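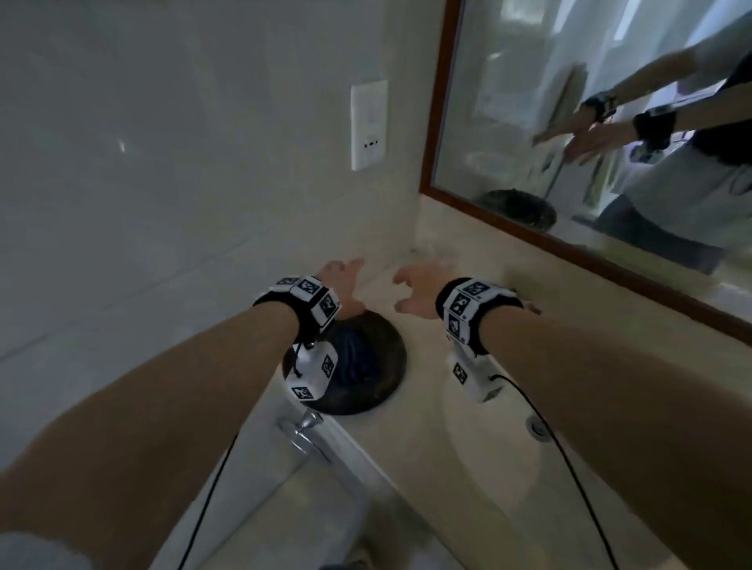

Siriporn Chareonsuk wishes it recorded that she does not agree with the proposed rule on vanity countertops. Her reply to the housekeeping board is reproduced in full, followed by the responses received.

**S_Chareonsuk**
The draft standard for the Rakville residences requires that all items be removed from the bathroom counter before wiping. I consider this excessive. A single bowl behind the tap may be lifted, wiped under and put back in the same place. Residents are entitled to find their belongings where they left them.

**j.hakala**
I must differ. On a pale countertop, any ring left under a bowl or dish is noticed at once, and the strip behind the tap is where limescale gathers. At Kowalchuk House we clear the whole surface, and the wipe-down takes 30 minutes per floor.

**S_Chareonsuk**
Thirty minutes for how many basins?

**j.hakala**
38. The longest part is drying the chrome.

**kmarsden**
May I ask that members distinguish between the two kinds of bathroom. Where the basin is recessed, water collects along its edge and the counter should be cleared. Pedestal basins have no counter to speak of and the rule need not mention them.

> The longest part is drying the chrome.

We use a dry cotton cloth for this and no polish. Zolex was tried in February and left a film on the mirrors.

**AA_Melnyk**
The film was the result of using it undiluted. The supplier's sheet was quite clear on the matter. I should be sorry to see the product withdrawn on that account.

**kmarsden**
It was diluted on my floor. I mixed it myself.

**B_Sepulveda** (moderator)
Members are reminded that the choice of product has its own thread. On the countertop rule, the present wording reads "all items shall be removed". I propose "all items shall be lifted, and the surface beneath them cleaned and dried". Basin drains remain under section four and are unchanged.

**S_Chareonsuk**
I can accept that wording.

**j.hakala**
I cannot, but I will not delay the matter further. Kindly note my objection.

**B_Sepulveda** (moderator)
Noted. The revised text will be posted on 15/05/2018.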